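# Sponge shelf task: keep the sloppy episodes or throw them out?

**mevstead_bench** wrote:

28 August 2026

We're collecting teleop demos for a shelf stocking task and I'd like opinions before we go further. Two arms, a small three-bay shelf with two levels, sponges of different colors and shapes. The operator picks sponges up off the table and puts them in the bays. Each episode starts from a reset layout and ends when the operator calls it.

Right now we have 2,042 episodes. I went through the last batch of 400 and marked 17 where the operator had to regrip or nudge a sponge after it was already in the bay. The sponge ends up in the right place, it just isn't clean.

This is the wrist view with the blue one in the gripper: 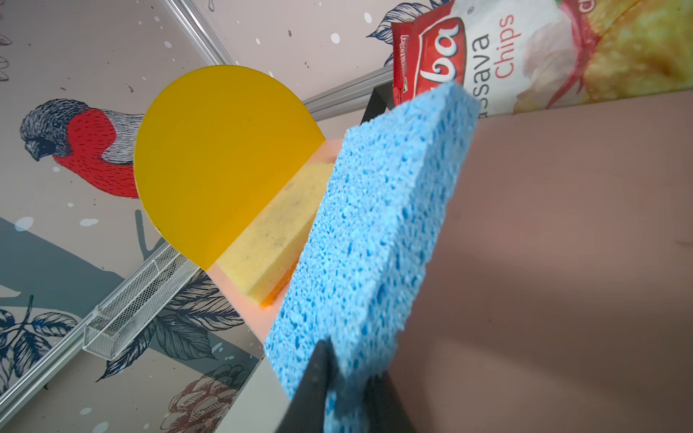

My question is whether those 17 stay in. One person on our side wants them deleted. I lean toward keeping them but I don't have a strong argument, only a feeling that a policy that never sees a correction won't make one.

Policy is trained from the wrist cameras plus one fixed camera. Labels are one text line per episode.

---

**jumo_fan** wrote:

Keep them. We deleted ours on a cup sorting task in May and the policy would put a cup down crooked and then sit there. When we put the corrections back in, it started fixing some of them.

---

**gripforce** wrote:

> Keep them.

I disagree, at least with keeping them as they are. The mistake gets learned along with the fix. If the operator knocks a sponge over and then straightens it, you are training on the knock too. Cut the episode so it starts after the mistake, or mask out the bad actions in the loss. We do the second one.

---

**jumo_fan** wrote:

With 17 out of 400 the knock is not going to dominate anything. Masking is fine if you have somebody to sit and mark the frames. We didn't.

---

**gripforce** wrote:

It takes a couple of minutes an episode. For 17 that's one lunch break.

---

**peeters_lab2** wrote:

Different point. In your wrist view the sponge covers a lot of what's behind it, including part of the chip bag. Does the operator look at the wrist feed or at the fixed camera while placing? If it's the fixed one, the operator is using information the policy only has from that camera, and you want to be sure that view is sharp enough on the bays. We lost a lot of time on that.

---

**mevstead_bench** wrote:

Operators have both feeds on screen. Most of them say they use the fixed view to get to the shelf and the wrist view for the last part. I haven't checked how true that is.

Here's the fixed view, so you can judge the bays. The right arm is on the sponge at the right end of the middle shelf, and that sponge is tilted. I'd like to know how people label that kind of moment.

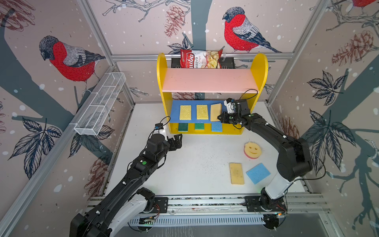
## Replies after the second picture

**peeters_lab2** wrote:

Resolution looks OK to me for the upper bays. The lower row I'm less sure of. Try cropping to the shelf and training on both the crop and the full view.

I also see crumbs on the table. Are those the same in every episode? If you wipe the table between sessions the policy may get upset by a clean one, or the other way around. Ours did. We now wipe on some days and skip it on others, and write down which.

---

**mevstead_bench** wrote:

No schedule for wiping. Whoever is on shift does it when they feel like it. I'll start logging it.

---

**gorano_ops** wrote:

On labels: we stopped using one line per episode. We use one line per placement, with the object, the target bay and a flag for "needed correction". Then you can filter either way later and you don't have to settle this argument today. Retrofitting it was a pain, so do it now if you plan on collecting many more.

I would also look at who the 17 come from. When we did this, most of the corrections came from newer operators and the rest were one sponge type that didn't fit its slot well. Those are two separate problems.

---

**gripforce** wrote:

Agree with the flag. I still wouldn't train on the flagged ones unmasked.

---

**jumo_fan** wrote:

And I still would. Train both and compare; they have enough data for it. Give each one the same starting layouts, and include some where a sponge is already sitting crooked in a bay. If your test starts are all tidy you won't see any difference between the two.

---

**mevstead_bench** wrote:

OK, that's a plan. Per-placement lines with the correction flag, starting with the next batch. I'll go back and do the 400 by hand too. Then two runs, one with the flagged placements masked and one with everything in, 18 starting layouts each, half of them with a crooked sponge.

On who they come from: I looked quickly and it's spread over most of the operators. The round smiley sponge comes up more than the others. It's easy to grab but people end up turning it once it's on the shelf.

---

**gorano_ops** wrote:

Round ones are always like that. If it has to face a certain way, put that in the instruction text. If it doesn't, tell your operators to leave it alone, otherwise each of them will have their own idea of what finished means.

---

**mevstead_bench** wrote:

It doesn't have to face any way. I'll tell them. Will post numbers when the two runs are done.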